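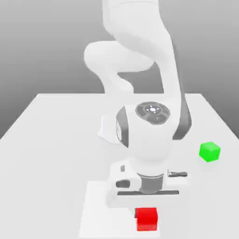
Cleaning out a kitchen junk drawer takes an afternoon, and most people lose the afternoon in the first ten minutes by trying to do it standing up with the drawer still in the cabinet. Pull the drawer all the way out. Then find a big flat surface to dump it on, and make it a pale one if you have the choice. A wide, off-white tabletop against a plain gray background is about as good as it gets, because a black screw or a dead watch battery has nowhere to hide on it. My own table is dark and heavily patterned, so I throw an old bedsheet over it and pretend.

What you need

One bedsheet (see above)
A trash bag
A shoebox for things that live elsewhere
A damp cloth
A pen that works, which you will not find in the drawer

Step 1: Dump it

All of it, in one go. Do not take things out one by one, or you will stop to admire each of them and it will be dark outside. Spread the pile flat with your forearm until nothing is sitting on top of anything else.

Wipe out the drawer while it's empty. There will be crumbs. I don't know how crumbs get into a closed drawer full of batteries either.

Step 2: Take out the trash

Go fast and don't think. Takeout menus, dried-up glue, twist ties, the soy sauce packets. Birthday candles stay only if they haven't been lit. Batteries go in a separate jar for recycling, with a bit of tape over the ends of the nine-volts and the coin cells.

Keys are harder. If a key opens nothing in your home, your car or your parents' home, put it in an envelope, write January 2020 on it, and throw the envelope out a year later. You won't have opened it.

Step 3: Send the strays home

Screwdrivers go to the toolbox, stamps to the desk, medicine to wherever you keep medicine. Put all of it in the shoebox and deliver it at the end in one trip — wandering off with a single thumbtack is how you end up reorganizing the hall closet.

Step 4: Sort what's left by how often you grab it

People like to sort by type. I did, once, and ended up with a lovely compartment of rubber bands at the front and the scissors buried in back. Put the scissors, tape and pen in front. The tape measure and flashlight go in the middle. Anything you touch once a year goes to the rear with the candles.

Step 5: Divide it

You can buy dividers. I bought the Plerkunier set, which was handsome and a finger's width too long for my drawer, and it now holds seed packets in the garage. Cut-down cereal boxes do the same job and forgive bad measuring. If you do buy, measure the inside of the drawer and not the front panel. My front panel is 400 millimeters across. The inside is not.

Step 6: Leave a gap

Keep one compartment empty. Something will move in by dinner, probably a soy sauce packet.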